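How to Budget for a Two-Arm Kitchen Setup Without Forgetting the Cables
By Laurier Penner

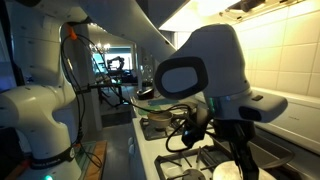

Two arms at the stove, with a bowl on the rear grate and cables between the work areas.

Everyone budgets for the arms. They have a quote, a lead time and a nice drawing. Then the arms arrive and you learn that you also needed a stand, longer power cords, a place to put the control box, and a second bowl to replace the first bowl.

I plan equipment for a small group that teaches robots to do kitchen chores. I've now put together two purchase plans for kitchen work, one of them good. What follows is the order I'd do it in, assuming you have a real kitchen or something close to it and a spending limit set by someone who doesn't plan to visit.

Step 1. Write the chore list before you open a catalog

Put down the jobs in plain words. Move a bowl from the counter to a burner. Put a lid on a pan. Wipe the cutting board. Next to each job, write the heaviest thing involved, the farthest reach, and whether it takes one hand or two.

This list will save you from the sales call. Our first plan started with an arm somebody liked and worked backward to the chores, and we ended up with a very capable machine that couldn't reach the back burners. It could reach the light switch, though, so we had that going for us.

Cross out anything you wouldn't do in the first six months. You'll want to keep "loads dishwasher" on the list. Cross it out.

Step 2. Measure the kitchen, then measure it again with the doors open

You need the counter depth, the counter height, the gap under the range hood or wall cabinets, and the width of the floor between one run of cabinets and the next. Write down which way each door swings and how far the drawers come out.

The gap overhead is the one people miss. An arm that fits beautifully above a stove on paper has an elbow, and the elbow goes up when the hand comes down. Cut a cardboard strip to the length of each link, pin them together, and act out the motion at the stove. You'll look ridiculous. Do it on a Sunday.

Also check the floor. If the base is going on a stand, old tile will rock it, and a rocking base turns every careful motion into a suggestion.

Step 3. Decide on one arm or two

Go back to the chore list and count the two-handed jobs. If there are only one or two, buy one arm and a good clamp. If most of the list needs two, price both arms in the same order. Adding the second one later means a second shipping crate, a second installation visit and very possibly a slightly different model with its own connector.

Two arms need more than double the planning. They share airspace over a stove that was built for one person and a spatula. Leave time in the schedule for working out who goes first.

Step 4. Price the hand separately

Grippers are often listed as an accessory, in the sense that tires are an accessory. Get the gripper, the mounting plate, the fingers and any adapter on their own lines. Ask for spare fingers in the same quote. Fingers wear, chip and meet cast iron.

If you want a camera near the hand, price the camera, its bracket and its cable together. Ask the vendor whether the bracket fits with the gripper you chose. We asked whether it fit the arm, got a cheerful yes, and then drilled our own.

Step 5. Give the cables their own line

I mean it. Walk the route each cable will take, from the wrist along the arm, down to the base, along the floor and over to wherever the computer lives. Then have somebody move the arm through its whole range by hand while you hold a piece of string along that route. Order to the longest length the string ever needed, plus slack.

Our current plan has $200 for cable clips, ties, sleeves and extensions. It got questioned in the review. It was also the first line to be completely spent.

Near a gas stove, decide early whether the burners will ever be lit. If they will, the cable route changes, the gripper materials may change, and you need to talk to whoever handles safety in your building before you place the order. If they won't, shut off the gas and put that in writing where the next team can find it.

Step 6. Get three quotes and make them match

Quotes are written so they can't be compared. I copy each one into the same spreadsheet, with the same rows, and leave the blanks blank. For the last round I had Norotow, Dritora and Gidey side by side.

Norotow was cheapest until I filled in the row for the controller. Dritora included training for people we hadn't hired. Gidey listed everything, down to the bolts, and for that reason looked alarming to everyone except me. Our Stestoder stand came in separately and was the only item that weighed what its paperwork said.

Send the blanks back to each vendor as questions. My list ran to 67 of them. Some were answered.

Step 7. Budget the boring kitchen stuff

Bowls, pans, lids, boards, mats, sponges. Buy several of each in the same style, and buy a few that are different on purpose. Get them from an ordinary store, at ordinary prices, and keep the receipts in one envelope. Expect breakage in the first month and put it in the plan as "consumables," a word that finance finds soothing.

Think about color while you're shopping. A white pan on a white stove under a bright light is hard on cameras.

Step 8. Hold something back

Keep a tenth of the total unassigned. Don't tell anyone what it's for, mainly so they can't argue with it. Ours went to a replacement power supply and a freight fee for a crate that wouldn't fit through the door.

Measure the door, by the way. That should have been in Step 2.

Before you send the order

Check that every arm on the order has a base, a controller, a power cord with the right plug and a hand. Check that the delivery address has someone at it. We ordered in October and the crates came the week we were all somewhere else, so they spent some time in the lobby being used as a coffee table.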